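Work and Automation, Unit 4: When a Robot Joins the Bench
Course handout prepared by Kartini Sinaga, Stoltidton College

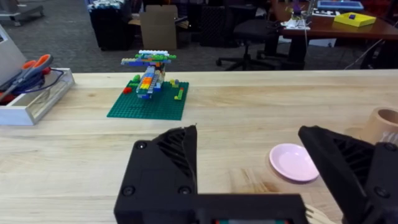

Unit 3 dealt with large, fenced machines that perform one movement for years at a time. The present unit turns to smaller arms that work at an ordinary table and are given new tasks by the people who sit nearby. The change is less visible from outside the building, but it reaches further into the daily routine of staff.

4.1 The case

Students should read the Grinesitz case before the seminar. Grinesitz repairs and repacks returned household goods and toys. In February it moved part of its sorting work to bench robots. The site handled 3956 returned items in that month, of which 265 were set aside by the robots for a person to check. The firm's report gives the second figure as a measure of the machines. The course asks students to read it also as a measure of work: each item set aside is a task that somebody must pick up, often in the middle of another.

4.2 What changes for staff

Three members of the bench team kept their former job titles, although their duties altered a good deal. Before the change they sorted by hand and were paid partly by volume. They now lay out the table, choose which objects to present, watch the arm and record faults. Ratih Ngui, the team's supervisor, told the course that the hardest matter to settle was pay. A volume bonus makes little sense for a person whose main duty is to notice when something has gone wrong. The bonus was replaced by a fixed addition to the hourly rate, and two older workers considered this a loss.

Skill is a related question. Experienced sorters know by touch whether a part is cracked or a joint is loose. A gripper with two rigid fingers holds an object well enough but does not pass this knowledge on. Aerts (chapter 6 of the course reader) calls this "quiet skill" and argues that it should be written down before the work is handed over. Gomer (chapter 7) doubts that it can be.

4.3 The bench as a shared space

Tools, cables and boxes that caused no difficulty to a human sorter may matter a great deal to a machine. Staff at Grinesitz were asked to agree where personal items could be kept and who was responsible for clearing the table at the end of a shift. Students should note that this responsibility did not appear in any job description.

4.4 Preparation for the seminar

Write one page on who ought to decide when an item is set aside for checking. Refer to Aerts or Gomer, and to section 4.2.

Written work is due on June 11, 2023 and is marked out of 100.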